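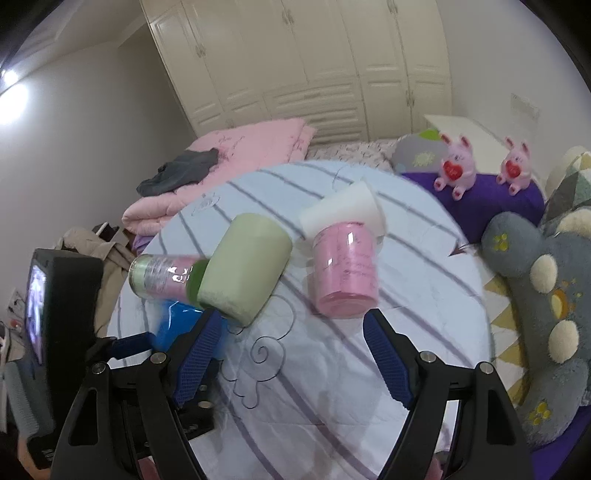 Ticket 593 – Left and right grippers drift apart in time during two-handed demos
Opened by: Bianka Erdős
Assigned to: Levente Csonka
Status: Closed, with one follow-up
Kit: Cilturora hand-held pair, Ondieki recorder software

Bianka, first entry, 27/04/2019

Hi Levente, sorry to land this on you at the weekend! I've been recording the "stand the containers up" task on the round table and something is off with the timing between the two grippers. I did 199 demos over the last few days and was feeling very pleased with myself, then I played a few back side by side and the left hand is late. Only a bit at the start, but by the end of a long one it's bad enough that the right gripper lets go of a tub before the left one has (according to the recording) got anywhere near it. I know for a fact I didn't do that, I'd have dropped it on my foot.

Both grippers say they're calibrated. Both have the same firmware as far as I can see. Single-handed demos look perfect, so it's only when I use the two together.

Things I've tried so far:
Turned everything off and on again (twice, the second time with feeling).
Swapped the cables over. The lateness stayed with the left gripper.
Did the opening check, where you spread the fingers as wide as they'll go and then close them. Fine on both.
Moved the recorder nearer the table. No change.

Levente, reply

No bother, I was only pretending to do the garden. If it followed the gripper and not the cable then I'd put money on the clock. Each one keeps its own time and the recorder lines them up when you press start. If one runs slow you'd see just what you're describing, small at first and growing. Can you do me one long take? Tap the fingertips of the two together at the start, do a few minutes of ordinary picking up and putting down, and tap them together again at the end. Don't bother tidying the table for it.

Bianka, reply

Done! The first tap lines up beautifully and the last one is out by 13 frames. So you're right, it's drifting. I also did a much shorter take and there it's hardly there at all, which explains why I didn't spot it on day one when I was only doing quick ones.

One more oddity, and I don't know if it matters. The left one's screen stays lit all the way through a take now. I'm sure it used to go dim after a minute or so, but I may be muddling it with the old pair.

Levente, reply

It does matter, well spotted. The screen is supposed to dim when the recorder takes over the clock. If it stays bright, the gripper hasn't noticed the recorder is there and is carrying on with its own time. Go into Settings, then Pairing, and see whether it says "follow" or "free". I bet the left one says "free". The Vascombe update resets that if you install it with only one gripper switched on.

Bianka, reply

Free! And yes, I updated the right one first and did the left on its own while I was having my tea. Changed it to "follow", paired it again, and the screen went dim like it should. Repeated your tap test and both taps land on the same frame. I then did 7 more full demos – cups, canisters, the slippery tubs that always roll away from me – and played every one of them back. All good.

What do I do about the old ones? I really don't want to redo the lot, my wrists are complaining already.

Levente, reply

You shouldn't have to. The drift is steady, so I can stretch the left track to fit as long as I've got two points to pin it to. Your start is fine. For the end, is there a moment in each demo when both grippers are holding the same thing? If so I can use that. Any demo without one, put it in a separate folder and we'll decide later. Please don't delete anything, and don't feed the old ones to the arm at Biltcombe yet, it'll learn to let go too early.

Bianka, reply

Nearly all of them have a handover somewhere near the end, because I pass things across to reach the far side of the table. I'll sort them tonight and send you the list. Happy for you to close this one!

Levente, closing note

Cause: left gripper set to "free" after being updated on its own.
Fix: set both to "follow", pair again, check that both screens dim, do the tap test before the first real take.
Follow-up: stretch the left track on the old demos, using the handover as the second point. I've opened a separate ticket for that and put Bianka on it so she gets the messages.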